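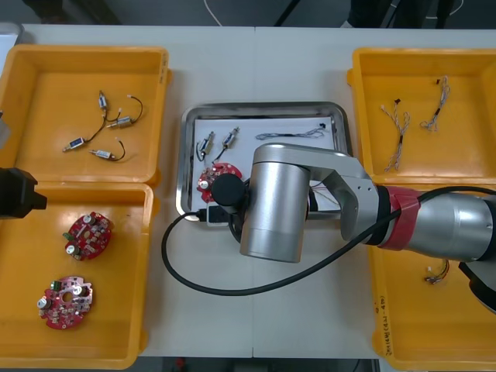 Piyumi Bepari
Public Spaces Correspondent

The new Lillstead town square opened on Saturday, and I can report that it is very flat.

Flatness was what we were promised. The old square had a kerb, a sunken garden and a set of steps where teenagers had been eating chips since before I was one of them. The new one has 4,000 square metres of pale paving, laid at a single level so that everyone may cross it in any direction. On opening day most people crossed it in the direction of the shade, which belongs to the bank next door.

Council's plan calls this a "flexible civic surface". There are 22 places to sit, all of them cubes. The cubes have no backs, and they've been spaced so that two people having a conversation will need to raise their voices a little. My mother tried one for the length of the mayor's speech and has asked me to pass on her regards to whoever drew it.

Tanvir Hettiarachchi, who ran the fruit stall on the Matubbar Street corner until the hoardings went up, has been offered his spot back. The catch is that his spot is now a "programmable zone", and to sell a mango in it he has to apply for an event permit, renewable every 3 months, with a risk plan. "I asked what the event was," he told me. "They said, you are."

To be fair to the designers, the traffic is gone and I don't miss it. The number 3 bus used to take the corner by the post office as though it had a grudge. You can hear the fountain now, or could on Saturday, when it was running. Kids were riding scooters in enormous loops and looked very happy about all that flatness.

What bothers me is that we've seen this square before. Skultdale has it. Udinness has it too, down to the cubes, and there the council spent the following winter bringing in planter boxes and a coffee van to make the place look used. The old garden here did that job with some roses and a bad-tempered magpie.

The planting is due in autumn. The drawings show trees, fully grown, with people strolling under them in scarves. Submissions on stage two, which covers the laneway behind the library, can be left at the front counter until the end of January. Tanvir's asks for a tap.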